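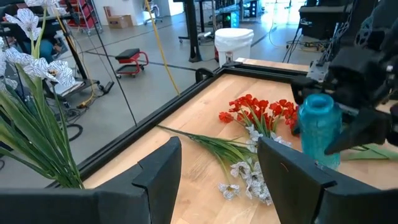 How to read a weekly oil stocks report

If you've ever seen a headline saying crude fell on "a surprise build" and quietly turned the page, I do sympathise. I did the same for years! The reports behind those headlines are short, though, and with a pot of tea and a pencil you can get through one before lunch.

Step 1. Find the change on the week

Skip the big total at first and look for the change. Say the Grarkach terminal held 863 thousand barrels last week and holds 831 thousand now. Stocks have dropped by 32 thousand, and the trade calls that a draw. A rise is a build.

Step 2. Compare it with what was expected

Prices tend to move on the gap between the forecast and the result, so a draw can still send crude lower if traders were hoping for a bigger one. Write the forecast in the margin before you look at the real number 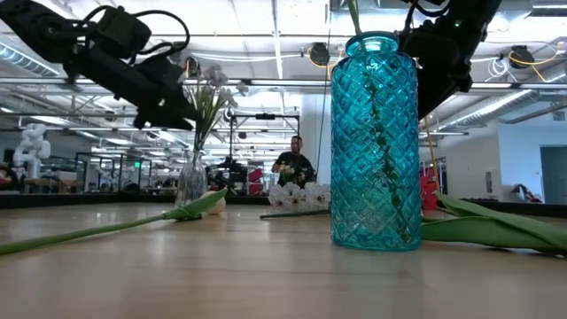 and then put the two side by side. I keep mine in a plain notebook, one line a week, and after a month or two it becomes rather good company.

Step 3. Check the refineries

When a plant such as Tustano shuts for maintenance it stops taking in crude, and the tanks fill up even though drivers are buying just as much petrol as before. Look at petrol and diesel stocks too — they often tell a different story from the crude.

Step 4. Look back over 5 years

Stocks rise and fall with the seasons, so set January against other Januaries. The Medina tables give the average in the last column, and you'll want at least six weekly reports in a row before deciding which way things are heading.
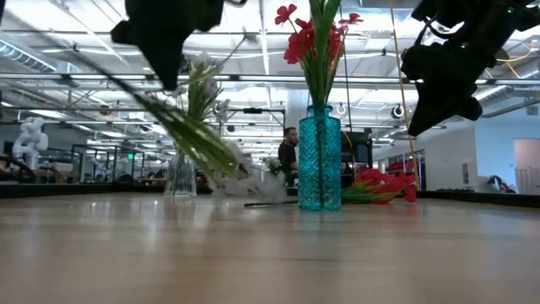
White flowers and the long wooden table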